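Zuvodik 3 café grinder: three weeks on the counter at Fulgate

By Funmilayo Ajayi
May 8, 2021

Fulgate is a two-person coffee counter with one group head and limited bench depth. The previous grinder lost its motor in May, during the first weekend of patio service, and the Zuvodik 3 was bought as a replacement. Lurside lists it at $724 with the short hopper.

The burrs are flat steel, driven directly. Collar adjustment is stepless, and the markings are fine enough to return to a setting after cleaning.

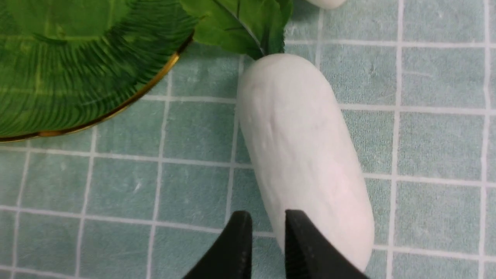

Dosing is by time only. With the hopper above half, repeat doses stayed within a range we could work with. Below a quarter the output drops and the timer has to be lengthened by hand. The short hopper takes 482 grams, so on a busy morning this comes up more often than it should.

Static is moderate. Medium roasts leave a light scatter of grounds beside the fork, darker roasts a wider one, and the supplied tray catches little of either. Colour matters if the grinder shares a table with customers: on a light green cloth with a grid of thin white lines, stray grounds would show against both the green and the white. A rubber mat is the better base in any case, as the feet are hard and the body creeps during long runs.
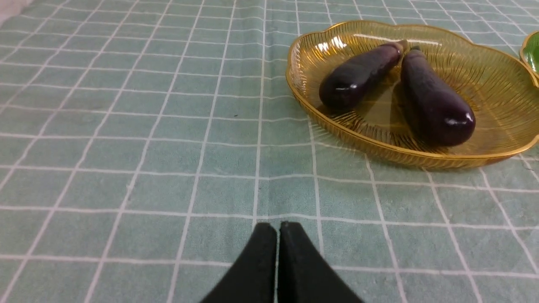

Noise is lower than the old unit's and pitched higher. Nisha Bansal, who works the till a metre away, prefers the old sound. Orders can be taken over either.

Cleaning requires one hex key – not supplied. The upper burr lifts out without disturbing the collar.
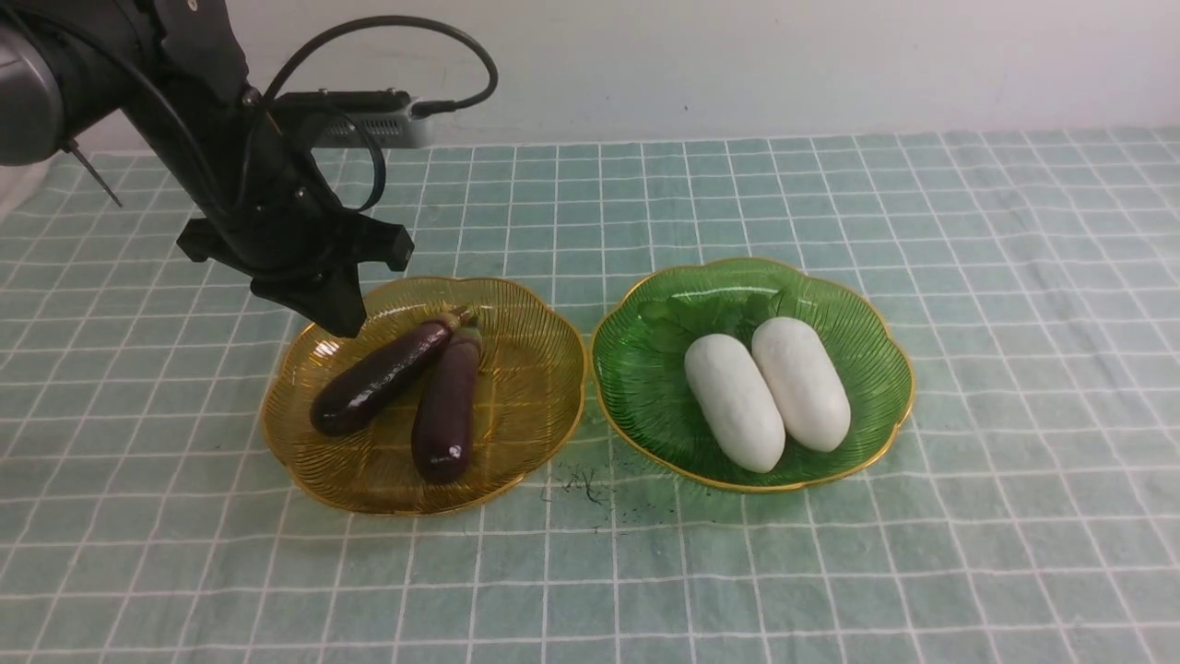
Can it handle decaf from a second bag?
Only with a purge between beans, which wastes most of a dose. A separate grinder is the practical answer.

Lurside gives burr life as 3000 hours. We can't test that. Replacement sets are stocked by Urquhart, and ours was quoted at a week's delivery.

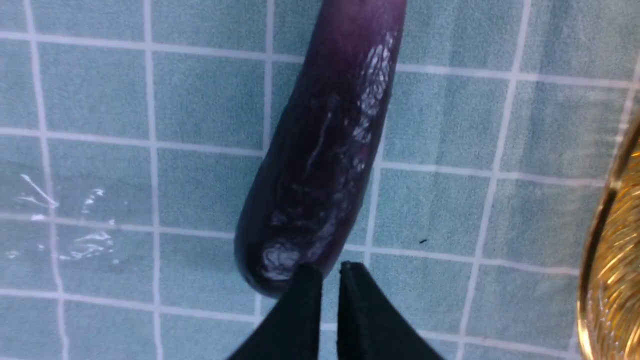
Eggplant, with light reflecting off the purple skin.

Rating: 3 out of 5. Suitable for a single group head. Order the tall hopper if the shelf above allows it.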